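How Do You Teach a Robot to Make a Bed?

You have probably been told to make your bed. You may have been told more than once. Spare a thought, then, for the robot, which has never slept in a bed, never will, and is expected to tidy one anyway.

A robot doesn't know what a bed is. It doesn't know which end is the top, or that the corner of a duvet goes near the corner of the mattress. Somebody has to show it. There are two good ways to do that.

Way one: hold its hand

You take hold of the robot's arm and move it yourself, the way a grown-up might guide your hand when you are learning to write. The motors go easy and let you push. While you move the arm, the robot's computer saves the position of every joint. An arm with 6 joints has a lot to remember, even for one small tug on a blanket.

Way two: drive it

You sit a little way off and work the robot with controls. You move, it moves. This is called teleoperation, a long word for something that feels like a video game with no score and a great deal of laundry.

Wojciech Nowicki teaches robots at a workshop in Sedton, and he likes driving best. "My first week, I spent a whole morning pinching air," he says. "The robot copied me perfectly. It was very good at pinching air."

What does the robot see?

Many robots have a small camera on the wrist, just behind the gripper. (A gripper is a robot's hand. It often has just two fingers, so please don't ask it to play the piano.) The camera goes wherever the hand goes. When the hand is low, the robot sees the world the way a cat does, if the cat were mostly interested in mattresses. 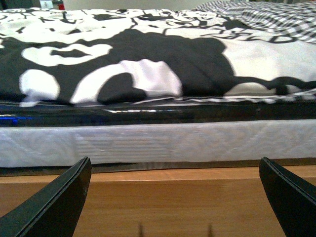 A wrist camera's view of a bed. The two dark shapes at the bottom are the gripper's fingers.

Then you do it all again

One lesson is not enough. Nowicki's team recorded the same duvet job 500 times, with the duvet starting in a different place each time. If it always began in the same spot, the robot might learn to reach for that spot and nothing else, even with the duvet on the floor.

The recordings go into a computer program that hunts for patterns: when the camera sees this, the hand should do that. After plenty of practice, the robot gets a try on its own. Sometimes it pulls the duvet straight. Sometimes it grabs a pillow and looks — as far as a robot can look like anything — rather pleased.

Try it yourself

Ask a friend to be the robot. Stand behind them and tell them how to fold a T-shirt, using only words like "left," "down," and "pinch." They may use one finger and one thumb on each hand. Allow more time than you think you need.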